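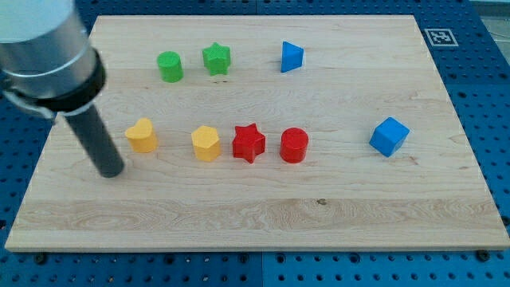
By Kwabena Nyarko

Film & Screen | Features

Print this article | E-mail to a friend

The first screening of Ha-rang Sung's short film was attended by her mother, her dentist and a man who had come in to ask about parking. The second was attended by 949 people, and she would like it noted that the parking man came back.

In between lay a winter of the kind short filmmakers know well, in which a finished piece of work sits on a hard drive and its maker checks her e-mail every four minutes. Sung's film, "Laryea," runs eleven minutes and concerns a woman who inherits a hat shop and does not like hats. It was turned down by festivals in places she had to look up. One of them wrote back to say the jury had been moved by her documentary. It is not a documentary.

"I did think about calling it one," she says. "They seemed so pleased."

What rescued "Laryea" was Skakby, a touring program of short films that has been driving itself from town to town for three years in a van with a bad heater. Skakby takes films under fifteen minutes, strings them into an evening, and shows them wherever somebody will lend it a wall. It has played a library, a skating rink in the off-season, and the upstairs of a carpet store, where the sound was by all accounts magnificent.

I joined the tour in December for two nights, which is the recommended dose. The first was in a former bus depot, now called Huluria, that has been turned into an arts center by the time-honored method of taking out the buses. The bar sells one kind of wine and describes it as "the wine." The seats come from at least four different theaters, and regulars arrive early to get the ones with springs on the correct side of the fabric.

Nine films were on the bill. I will not go through them all, partly out of mercy and partly because I was in line for the wine during the sixth. Two were about grandmothers. One was a single shot of an escalator, and I am sorry to report that I liked it. There was a comedy about a funeral home with a double booking that got the biggest laugh of the night, and a drama about a divorce that got the second biggest, to the visible distress of its director, who was sitting right in front of me.

"Laryea" went on seventh, a hard spot. By then people have begun to think about their coats. Sung stood at the back with her arms folded and watched the audience, something all directors do and all directors should be stopped from doing. A woman in the third row unwrapped a cough drop through the whole of the opening. Then the lead tries on the first hat, looks in the mirror, and says nothing for what feels like a week, and the cough drop went quiet.

The money side of all this is easy to explain, as there is so little of it. Sung made her film for $3,000, most of it saved from a job writing instruction leaflets for Stestatier, a company that makes shelving. She shot it in three days in a shop that was closing anyway. The hats were borrowed and had to go back without makeup on them, a condition that shaped several of the performances. Skakby pays each filmmaker a share of the door, and Sung's share from the bus depot came to enough for dinner, provided she didn't order the fish.

So why do it? I put this to several of the filmmakers and got several versions of a shrug. A short film has no real place to go. Theaters don't show them before the feature anymore, having found that the same time can be sold to people who make trucks. Online they sink without a ripple. The usual line is that a short is a calling card, but Sung has handed out a great many of these cards and says her phone has been very peaceful.

She doesn't much like the calling card idea in any case. "People ask me what the long version would be," she says. "There's a woman, she doesn't like hats. What do they want, more hats?"

The 949 came later, when Skakby rented a proper theater for its closing night and, against the advice of everyone with a calculator, filled it. The projector worked. The dentist brought his wife. There was a question session afterward in which a gentleman spoke at some length about his own screenplay, and Sung thanked him for his question.

She is writing another one now. It is set on a ferry, it should come in at twelve minutes, and the shelving company has agreed to let her go down to four days a week. The van, I'm told, has a new heater. It's stuck on.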